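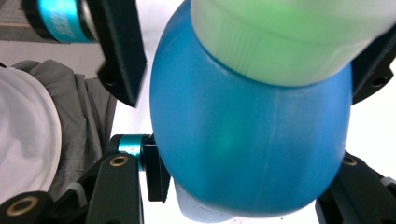

Week 2: Sizing up a movie market
Geert Aerts | May 19, 2025

Okay, last week I threw a lot of jargon at you (sorry!), so let's slow down and work with one small town. We'll use Bovcombe, the river town from your reading packet, with its single movie theater, the Tawhiri.

1. Start with people, then money. Box office is tickets sold times average price, and that's all it is. On a decent night in February the Tawhiri sold 1,000 dollars' worth of tickets, and I want you to be able to say how many seats that means once you know the price mix – kids, seniors, full price, the lot.

2. Keep the theater's share separate. The distributor takes its cut of the ticket money first, and the cut usually shrinks the longer a movie plays. Popcorn stays with the house, so when you read "revenue" in a report, check whether snacks are in there. I got this wrong for years in my old job at Brimine and my boss was very patient about it.

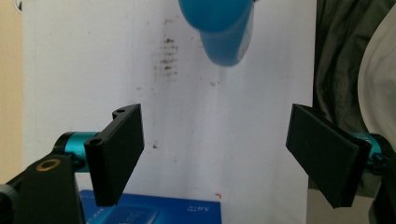 3. Watch the window. A movie that hits streaming 17 days after opening behaves very differently from one that waits longer. Folks in Prillcombe, one town over, have no theater at all, so for them the window is pretty much the whole story!

4. Be picky about forecasts. A growth rate needs a starting year, and if that year was a terrible one the rate will look fantastic. Always ask what the base was (yes, this will come up again).

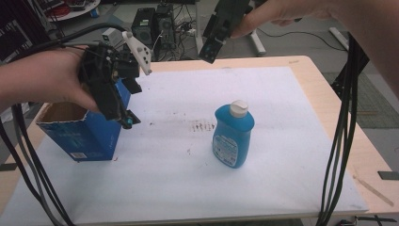
For next time

Read to page 28 of the packet and bring a calculator, or your phone, I don't mind. We'll do the Tawhiri's ticket and snack numbers together at the board.

This site uses cookies to remember your settings. Accept | Manage preferences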